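Trastalham Shared Workshop
Minutes of the gripper build meeting, Saturday, 10:15 a.m., back bench

Chair: Teodora Radulović
Minutes: Kavinda Herath
Also present: Martens, Nodden, three other members who signed the sheet. Apologies from the laser cutter group, who needed the same hour for their own problems.

1. Minutes of the last meeting

Accepted with one correction. The minutes said the hand-held grippers "work well." Teodora asked for this to be changed to "close when squeezed." Martens objected that this was a mean way to put it. Changed anyway, four votes to three.

2. Where the build stands

Martens reported. The plan is still to build hand-held grippers first, use them to show a set of kitchen jobs by hand, and later put the same fingers on the Merngate arm so it can repeat the jobs. The fingers and trigger linkage are finished. The Merngate arm is still in parts under the stairs and has been since it was bought.

Teodora asked what evidence there was that anything learned with a gripper in a person's hand would carry over to an arm that has never been switched on. Martens said other builders have done it. Teodora said other builders have arms. She wants the shoulder joint assembled before any more evenings go into hand work. Martens thinks that is the wrong way around, as the finger shape decides how much weight the wrist has to carry.

No agreement. Moved to item 7.

3. Money

Spent so far: $2,540, against a budget that was supposed to last until the end of September. Nodden went through the receipts. The biggest line is servos, and most of those are for the arm. The second biggest is filament, which nobody at the table wanted to explain. Kavinda said a lot of it went on finger brackets that were printed, tried and thrown in the scrap bin because the slot was in the wrong place.

Nodden asked for a rule that no bracket gets printed until the old one has been on a gripper for at least one full session. Agreed. Martens asked that it be noted he thinks this will slow things down. Noted.

4. Finger pads

Two pad materials have been tried, the soft rubber and the stiffer foam. Martens prefers the rubber for smooth plastic. Nodden ran both on the same tub over two evenings and could not tell the difference, but he admits he knew which pad was which and had already made up his mind that it didn't matter.

Teodora pointed out that every good result so far has come from the person who designed the part. She would like somebody who has never held the gripper to try it before we call a pad chosen. One of the newer members offered. She is left-handed, and the trigger was laid out for a right hand, so that will be a test of something.

Action: Nodden to put tape over the pad labels and run the trial again.

5. Lidded container trial

Kavinda gave the numbers. Out of 80 tries at picking up a closed container with one gripper and handing it to the other, 33 were clean. A clean try means no drop, no second squeeze and no help from a free hand. Martens had been telling people the figure was "most of them." He said he was counting the ones where the container ended up where it should. Teodora said that if a person has to catch it with a knee, the robot will need a knee.

There was a long discussion about whether tilting counts as a fault. Kavinda counts it if the lid side goes past flat. Martens doesn't count it at all when the container is empty. It was agreed to write down tilts in their own column and argue about them later.

Nobody could say how much of the failure rate belongs to the gripper and how much to the person holding it. Kavinda's scores went up as the evening wore on, so practice is doing at least part of the work. That is awkward, as the arm will not be getting better by feel.

6. Bench setup

The cable for the second gripper is too short for anyone standing at the far side. Nodden has a longer one at home and has said so at the last two meetings. He will bring it.

Members are asked to stop leaving personal items on the white table during trials. The table is booked for 60 minutes at a time, and the last group lost the first part of its slot to tidying.
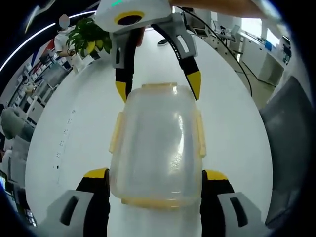
Does the first gripper have to let go before the second one can take the container?
Both should hold it for a moment, and the first one opens only when the second has closed.

The above was asked from the floor and is written down because two members had been doing it the other way. Kavinda will check which of the 80 tries were done which way, if the sheets say. He doubts that they do.

7. Arm first or hands first

Taken up again from item 2. Teodora proposed that the next two build nights go to the Merngate shoulder and nothing else. Martens proposed one night on the shoulder and one on the fingers. Nodden said he would vote for whichever left him out of the printing.

Vote: Teodora's proposal carried, five to two. Martens asked what happens if the shoulder turns out to be missing parts. Teodora said then we will finally know. He still thinks we will end up with a fine shoulder and nothing worth putting on the end of it.

8. Open day

The workshop would like us to show something at the open day. Martens suggested the arm setting a table. Teodora asked for it to be minuted that there is no arm. It was settled that visitors can try the hand-held grippers themselves, with a sign that says what they are and does not use the word "intelligent." Kavinda to write the sign. Nodden to read it before it goes up.

9. Any other business

The scrap bin is full. Whoever filled it should empty it.

One member asked whether the recorded sessions are being backed up. Kavinda said they are on his laptop. Asked where else, he said they are on his laptop. Action: Kavinda to copy everything to the workshop drive before the next build night.

Closed at 11:50 a.m. Next meeting same bench, same time, provided the laser cutter group hasn't booked it.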